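Wrist camera in sim and on the real arm don't line up after a gripper swap, where do I start?

Posted in: Arms and grippers > Setup and maintenance
Tags: gripper, calibration, simulation, wrist camera

prinberg_nights

I look after one tabletop cell at a small shop. It's a six-axis arm with a two-finger parallel gripper and a camera on the wrist looking down past the fingers. The job is picking a small block off a flat plate and putting it back down somewhere else on the plate. We keep a simulated copy of the cell so I can try program changes at my desk before they go on the machine.

Last month one of the fingers got bent when somebody jogged the arm into the fixture. I replaced both fingers with a new set from Truvau, same part number as the old ones according to the box. I put them on, ran the open and close test, and everything moved fine. I didn't touch the camera bracket, or at least I didn't loosen it on purpose. I did have the cable off.

Since then the picks land to one side. On the real arm the right finger comes down on top of the block about one time in three. In the sim the same program straddles the block every time.

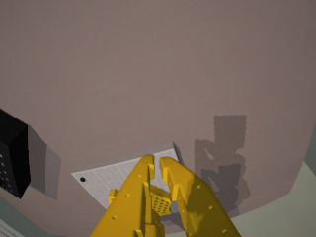 My tool center point in the sim is still the old one, 405 mm from the arm flange. I measured the real one with a steel rule and got something a little longer, but I don't trust the rule to better than a millimeter or so. The sim model of the fingers is also from the old set and I don't know if it matters.

Things I have already tried:

Restarting the controller.
Re-homing the gripper.
Moving the pick point over by 2 mm by hand. This fixed the picks near the middle of the plate and made the ones near the ends worse.
Lowering the approach speed. No change.

The gripper is square to the flange as far as I can tell by eye. The plate is bolted to the table and hasn't been moved. I have the cell to myself on Sunday and would like to go in with a plan, in the right order, so I don't change four things and end up not knowing which one did it.

Should I redo the camera calibration first, or the tool center point first? And do I need to fix the sim before I fix the real one?

Mehrangiz Farahani

Tool center point first, then camera, then sim. Each one depends on the one before it. If you calibrate the camera while the tool point is wrong, the error gets baked into the camera numbers, and then when you correct the tool point you get to do the camera again.

The fact that your 2 mm shift helped in the middle and hurt at the ends tells you it isn't a plain offset. A plain offset would be the same everywhere. What you describe is usually a small rotation, either the gripper on the flange or the camera on its bracket. My money is on the bracket. If you had the cable off you probably leaned on the camera while getting the connector back in, and those brackets only need a fraction of a degree to show up at the edge of the plate.

This is how I would spend the day.

Before you power up, take the fingers off again and clean the mounting faces. Look for a burr on the carriage where the old finger was hit. If the crash was hard enough to bend a finger, it was hard enough to raise an edge under it. A flat stone takes it down. Put the fingers back with the screws just snug, close the gripper on a gauge block or any ground bar you have, and tighten the screws while it is holding. That lines the fingers up with each other. Go around twice and use the torque from the gripper manual.

Then check that the gripper isn't turned on the flange. There should be a dowel pin. If the pin is missing or sheared, stop there and replace it, and don't bother with the rest until you have.

For the tool center point, forget the rule. Fix a sharp pointer to the table, put a second pointer in the closed fingers, and touch tip to tip from at least four wrist angles. More is better if you have the patience. The controller does the math. When you're done, turn the wrist through its range with the tips touching and watch how far they wander. If it's under half a millimeter, that is good enough for the block you're picking.

For the camera, put the calibration board flat on the plate. Take 20 poses, and tilt the wrist in most of them. People like to keep the camera looking straight down because the pictures look nicer, but straight-down pictures give a poor answer for rotation and that's the number you care about. Get some with the board near the corners of the view as well. Lock the bracket screws before you start and put a paint mark across each one — then next time you'll see at a glance if it has moved.

Sim last. Type in the new tool point and the new camera pose. The old finger model is fine for a pick test if the length and width match, but compare the tip thickness with calipers. If the new tips are thicker, your sim will happily fit into a gap that the real gripper can't.

After all that, take your 2 mm shift back out. I have seen that one forgotten more than once.

rezaei_cellwork

Had this on a Brukora gripper. Turned out the new fingers were fine and the open width setting had gone back to default after the re-home, so the fingers weren't opening as far as the program thought. Took 20 minutes to find and two seconds to fix. Check that before you take anything apart.

Also are your lights the same as before? Our block detection used to jump sideways whenever the arm's shadow fell on the part. That could be your one in three.

prinberg_nights

Thanks both. Writing back now that I've had my day with it.

I checked the open width first because it was quick. It was set right, so that wasn't it.

There was a burr, on the right carriage, pretty much where Mehrangiz said to look. I could feel it with a fingernail but not see it. Stoned it off, refitted the fingers on a ground bar and tightened up. The dowel pin was there and looked fine.

The new tool point came out at 406.2 mm. Wander with the tips touching was well under half a millimeter.

The camera bracket had one loose screw out of four. I tightened it and redid the calibration, but only used 16 poses because the board wouldn't detect in the others. The camera angle changed by a bit over half a degree from the old file. Took out my 2 mm shift, ran picks at the middle and all four corners of the plate, and didn't land on the block once.

I still have to put the new numbers in the sim. I also want to look into the shadow thing, since we have one lamp on that side and I've never tested with it off.

Mehrangiz Farahani

Good. Sixteen is okay if they were tilted. If the board failed in the steep ones, try it with the overhead light off next time, glare on the board does that. Save the old calibration file under another name and don't delete it for a while. And check that finger again after a week of running, the screws can settle a little on a freshly stoned face.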